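Unit 4: Looking after the bin-picking cell
Course notes, Sep 17, 2025

Read the Partanen service sheet before the session, and read it with some suspicion. It gives a whole page to greasing and two lines to cables and air tubes. In my experience the stops go the other way round.

What the sheet says, and what I think of it

Wipe down the arm before every shift. Harmless. It will not find you a fault unless you look at what you are wiping.

Re-teach the bin corners every 8 weeks. Why 8? I have asked and had no good answer. Re-teach them after any knock, after any change of bin, and whenever the picks start landing to one side. A calendar does not know that somebody leaned on the table.

Trust the Dillico self-test. I would not. It checks that the gripper opens and closes in free air. It says nothing about how the fingers behave against a block lying at an angle in a metal bin.

Cable and tube check

Hold-to-run, slow speed, one person on the controller. Turn the wrist to both ends of its working range and stop every 5 degrees near the limits. Watch for a loop that pulls tight or rubs. Tape is a stopgap, whatever the Wokov manual calls it, so write down each piece you find.
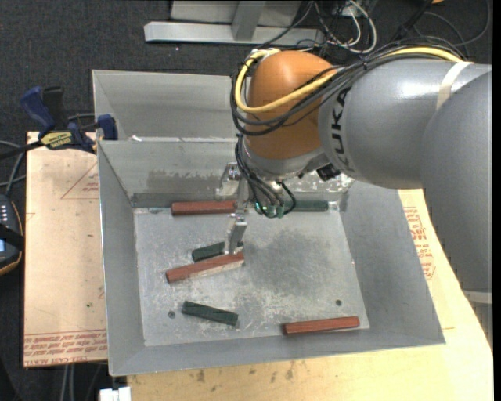 Cable slack has to be judged at the wrist with the arm over the bin, since a loop that looks generous at the home position may have little left there. The black bundle arches over the arm and round the side of the orange wrist, and the yellow cable loops across the front of it. Follow both by eye, then the thin tubes down to the green fittings at the tool. Check the clamp beside the bin as well: if it slips, every taught corner is wrong and the self-test will still pass.

For next time: bring your log from the Fliltau exercise, with 2 faults the service sheet would have missed.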